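Birnine fitted sheet, queen, sage: a review after seven months

I bought the Birnine fitted sheet in January to replace one that had worn thin at the foot end. It has been on the bed or in the wash ever since, so I have a fair idea by now of what it does well and where it falls short. I paid full price for it. The store I bought it from, Pladness, also sells it in white, gray and a dark blue.

The mattress is 14 inches deep, counting the topper. That matters, as most complaints about fitted sheets come down to depth. The Birnine label says it fits mattresses up to that size, and I would call that the limit. With the topper off it goes on with no trouble. With the topper on, the last corner takes a hard pull.

Making the bed is a short job in our house. The sheet goes on first, then the pillows, and whatever clothes have piled up get folded on top before anyone sits down.
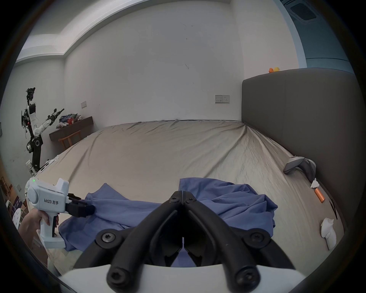

My wife would like it noted that she does most of the folding, and that in her opinion the old sheet was softer. She also says the corners should be marked, and that she has put this sheet on sideways more often than she cares to admit. I agree with her about the corners. There is a small care tag sewn into one of them, but it is on the inside and easy to miss in poor light. A line of colored thread on the short sides would fix it.

The fabric is cotton with a tight weave and a slight shine. Out of the package it was stiff and smelled a little of the plastic. Two washes took care of both. It has kept its color well. I wash it warm and dry it on low, and I can't see any fading against the pillowcase I put away to compare it with.

Shrinkage was small. I measured the long side before the first wash and again in the spring, and it had lost less than an inch. On a thinner mattress you would never notice. On mine, that inch is the difference between a sheet that tucks well under and one that sits close to the bottom edge.
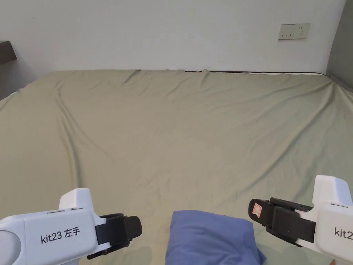

Reviewed by the editor, Clanent Home Notes
Updated 6 August 2021

The elastic is the weak point. It runs all the way around, which is better than elastic at the corners only, but it is narrow and not very strong. At the foot of the bed it holds. At the head, where the mattress sits close to the wall and I can't get my hand in properly, it tends to ride up over the course of a week. I pull it down again when I change the pillowcases. A set of sheet straps helped for a while, but the clips left marks in the fabric and I took them off.

Wrinkles are about what you would expect from cotton. If I take the sheet out of the dryer right away and put it straight on the bed, the middle comes out nearly flat. If it sits in the basket overnight, it stays creased until the next wash. I don't iron sheets and don't plan to start.

I also tried the Lefèvre sheet for a few weeks in the spring, as it is the one people usually bring up. It has a wider band of elastic and deeper pockets, and it stays put better. It is also heavier, and I found it too warm by the end of April. The Birnine is the one I would pick for summer - the Lefèvre for a thick mattress. 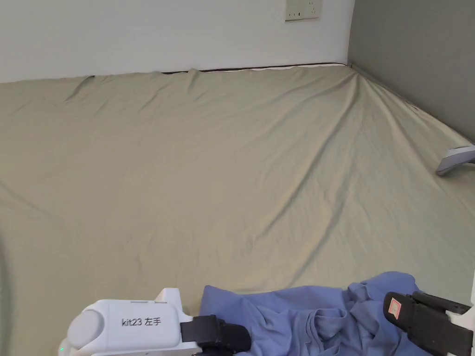

PORTLAND, August - A note on thread count, after several readers asked. The package gives it as 530. I have no way to check that, and I wouldn't choose a sheet by it. The weave feels close and even, there are no thin spots so far, and the seams at the corners are stitched twice. One loose thread showed up near a corner in the first month. I cut it off and it hasn't run.

Pladness took returns on unopened packages only when I bought mine, so measure the mattress before you order, topper included. Anything under 12 inches should be fine. If yours is as deep as mine, expect to tuck the head end back in now and then. I have since ordered a second one in white for the guest bed, which has a thinner mattress.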